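Workshop tips: when the arm drops plates

We lost 3 plates in February before Wayne McKinnon found the fault. The gripper was closing on a glazed rim with worn finger pads, and the controller still reported a good hold.

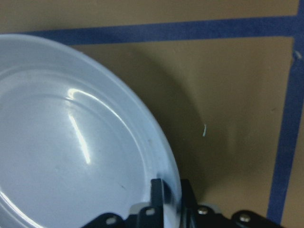 Wipe the pads before each run and replace them when they look shiny. Check the grip at low speed first.

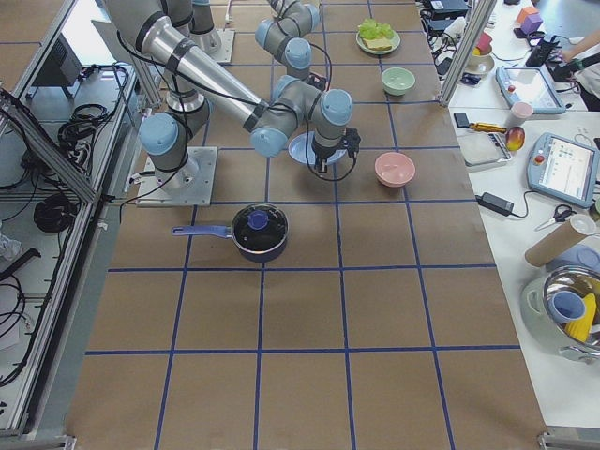

Keep hands off the table until both arms have stopped. Know where the red button is - Chantal reached for the wrong pendant once.
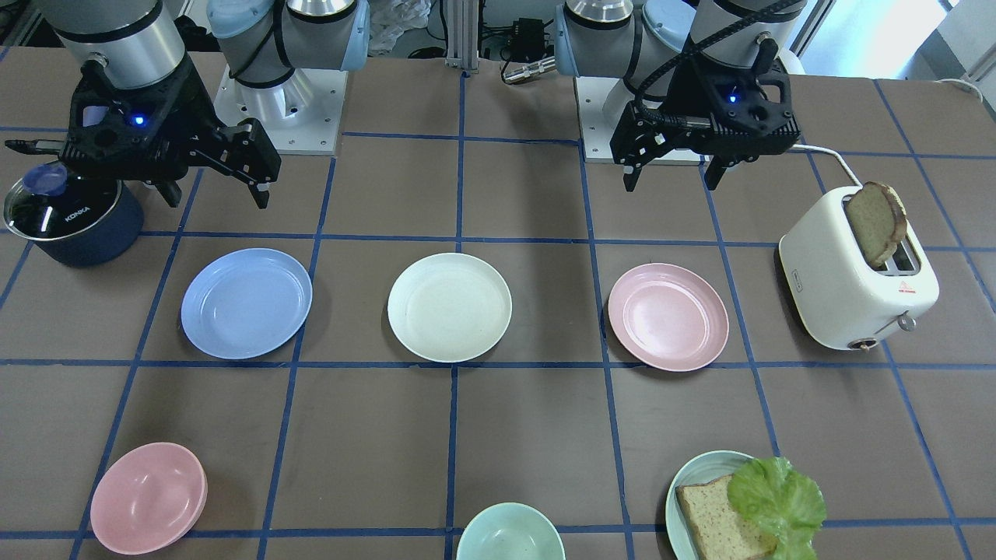
Three plates in one row, toaster at the end.

If a plate slips, press stop and leave it where it lands. Cut power before you pick up pieces, and sweep twice. Unplug the toaster too. We now run at 70 percent speed with glazed dishes.
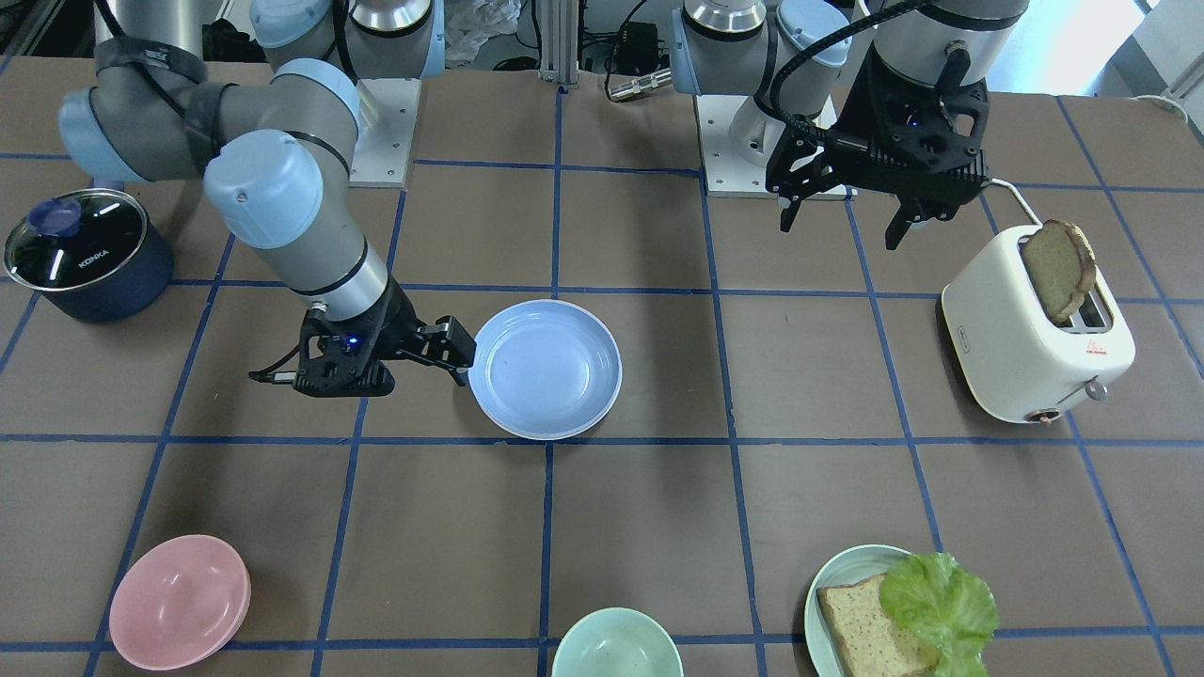

Gripper at the left rim of the blue plate.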